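Cellule pliage textile, site Cemgate -- point d'avancement avril
Rédigé par Rodel Tan, pour Buvico

En bref : cellule remontée, essais repris mardi. Deux points ouverts, voir plus bas.

Pince. Doigts de gauche changés, le patin caoutchouc était usé côté intérieur. Serrage refait, force ramenée de 68 à 43 % sur les textiles épais, sinon ça marque le poil. Jeu au poignet repris, 8 vis remplacées, couple contrôlé. Reste à refaire le zéro après une journée de chauffe.

Caméra poignet. Support resserré, objectif nettoyé. Exposition encore trop haute : dès que la lumière arrive de derrière le tissu, le blanc part complètement et on perd le bord. Sur la polaire lilas et blanche, pliée en couches, le poil ressort bien de près mais pas partout, le pli du haut reste flou.
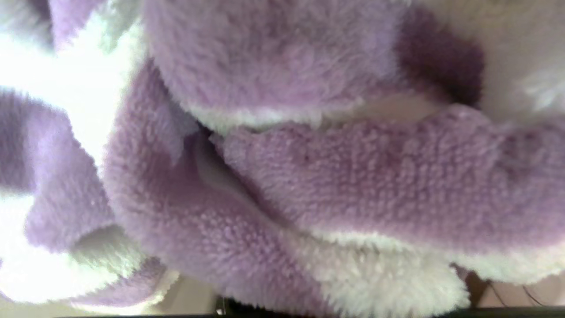 On va donc bloquer l'exposition en manuel et poser un écran coté fenêtre. Devis demandé à Öztürkmen pour l'écran, pas de réponse à ce jour.

Câbles. Passage à revoir, trop près de la zone de travail. Goulotte commandée chez Clullport, délai 13 jours. En attendant, colliers tous les soirs avant arrêt -- consigne affichée.

Budget : dans l'enveloppe, hors écran. Les doigts de rechange sont passé sur la ligne consommables, à valider de votre côté.

Suite : zéro pince, réglage caméra, puis reprise de la série polaire.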